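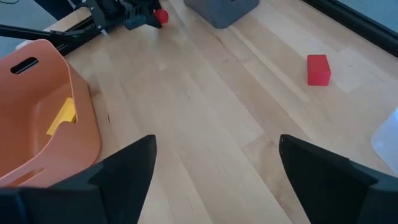 Looking after your optics and outdoor kit at home

Jul 18, 2024

I had a message last week from Gerardo Guerra, who some of you will know from the comments, asking how I get the smeary rainbow look off a pair of binoculars without making it worse. I started typing a reply and by the time I'd got to caps and straps and the state of my boot cupboard it was long enough to be a page of its own, so it's a page of its own. Most of it applies to rifle scopes and spotting scopes as much as binoculars, and the second half is about everything else that comes home muddy.

Cleaning the glass

Blow first, brush second, wipe last. I know everyone says it, but I still see people get out of the car, breathe on the lens and go at it with a shirt tail. Grit is what scratches coatings, and a shirt that's been through a hedge is full of the stuff. I use one of those rubber puffers (the big one, the little ones are hopeless) and hold the lens facing the floor while I puff so that whatever comes off falls away. Then a soft brush, which lives in its own little tin and never gets used for anything else. I've hidden mine from the rest of the family after it was borrowed for pastry.

Only then do I wipe. One or two drops of proper lens fluid on the cloth, never straight on the lens, because it creeps round the edge and gets under the ring. Start in the middle and go outwards in a spiral with hardly any pressure. If it smears, change to a dry bit of the cloth. If it still smears, the cloth is dirty - wash it.

Washing the cloths

Microfibre goes in a cool wash with a tiny amount of liquid detergent and no fabric softener at all. Softener leaves a film, and that film is very often the rainbow look Gerardo was asking about. I pop mine in a mesh bag so they don't pick up fluff from the towels. Air dry them, fold them, and put them straight in a zip bag. I keep 11 on the go, which sounds mad, but they vanish into coat pockets and I only find them again in May when I'm putting the heavy coats away.

Please don't use window cleaner, washing-up liquid or vinegar on coated lenses. I did the window cleaner thing once, years ago, on an old Monti scope of my dad's, and I still feel a bit sick about it.

Eyecups and rubber armour

Rubber goes white and chalky if it's left on a sunny windowsill, and mine lived on a sunny windowsill for years. A cloth wrung out in lukewarm water gets most of the muck off. For the grooves round the focus wheel I use a soft old toothbrush, dry. Sticky armour is another matter. If it's gone tacky all over then the rubber itself is breaking down, and in my experience you can wipe it as often as you like and it'll be tacky again next week. Ask the maker about replacement covers before you start experimenting.

Twist-up eyecups collect sand underneath. Twist them right out, puff round the collar, twist them back. Don't oil them! Oil plus sand makes a very nice grinding paste.

Coming in from the cold

A cold scope brought into a warm kitchen fogs up on the outside straight away. I leave mine zipped in its case in the hall for an hour or two and let it warm up gently in there, then open the case and leave it open overnight. If it's been raining, do it the other way: take it out of the damp case, mop it down with a towel, leave the caps off and stand it somewhere airy. Not on the radiator, and not in the airing cupboard.

Fogging on the inside is different and you won't fix it at the kitchen table. Send it off. Mine went back to Mestach and it was away for 19 days, which felt like for ever, but it came home clear.

Silica gel

I save every sachet that comes in a shoe box. They do fill up with moisture though, and a full one is no use to anyone, so I buy the indicating sort that changes colour. A 200 g bag does all my cases for a good long while. Follow whatever the packet says for drying them out again, as they vary quite a bit and some of the little paper ones aren't meant to go in an oven at all. Keep them away from children and the dog.

Mould

If you only take one tip from this page, let it be this: don't store anything with lenses in a leather case in a cupboard on an outside wall. Leather holds damp, cupboards hold damp, and the fungus gets between the elements and etches the glass in lovely feathery patterns. I keep my binoculars on an open shelf in the back bedroom now, caps on, with the case stored separately. Less tidy, I'll admit.

Straps and harnesses

Neoprene straps get disgusting. Unclip them (take a photo of how the webbing threads through first, I never remember) and soak them in a bowl of warm water with a squirt of hand soap. Rinse until the water's clear, which takes longer than you'd like to think about. Hang them over the bath. Before they go back on, run the webbing through your fingers and look for fraying where it passes through the buckle. Ornella Barbieri wrote to me after hers gave way over a car park, and the repair quote was 299 pounds. A new strap would have been a fraction of that.

When you rethread, leave a decent tail and tuck it back through the slider. A twist of electrical tape stops it flapping.

Lens caps

Tether them. A bit of thin cord and a dab of glue on the inside edge will do it if there's no loop. If flip-up caps have gone stiff, it's generally grit in the hinge, so a puff and a going-over with a cotton bud before you decide they're broken. Mine are Eveck ones and they squeak, and I've stopped minding.

Boots

Knock the worst off outside, take the laces out, and take the insoles out too. Stuff the boots with newspaper and change it after an hour, then again at bedtime. I used to stand them in front of the stove until a pair of leather ones cracked right across the toe, so now they go on a rack in the utility room with the door open. Wax or cream goes on when they're clean and only just dry. If you use too much it'll sit in the stitching and pick up every bit of dust going.

For laces, the washing machine in a sock with the top knotted.

Waxed jackets

Never in the machine. Sponge with cold water, no soap, and hang it up by the loop or on a wide hanger. For rewaxing I stand the tin in a bowl of hot water until the wax goes runny, lay the jacket on an old sheet and work it in with a bit of rag, seams first. Then I go over it with a hairdryer to even it out. It takes me an evening and the whole house smells of it. Keep the wax off the cord collar and out of the pocket linings, or you'll have greasy hands until Christmas.

Flasks

Mine is a Jadorov and the stopper is the bit that goes musty. Bicarb and hot water in the flask overnight with the lid off, stopper apart in a mug of the same. Pull the rubber seal off with something blunt (a teaspoon handle is good) and scrub the groove. Store it with the stopper out.

Packing the bag the night before

I've got a list taped inside the cupboard door:

Puffer, two clean cloths in a zip bag
Spare batteries, in their packet so they don't touch keys
Bin liner for wet things
Carrier bag for boots
Old towel for the car seat
Sandwiches - written in capitals, after an incident

The old towel is the one I'd miss most. It's been a seat cover, a kneeler, a windbreak for the stove and once a sling for a very cross pheasant-chasing spaniel.

Next time I'll do tripods, as I've had three people ask about legs that won't lock. If yours is slipping in the meantime, undo the twist collar, wipe the grease and sand off the threads with kitchen roll, and see how it goes before you buy another.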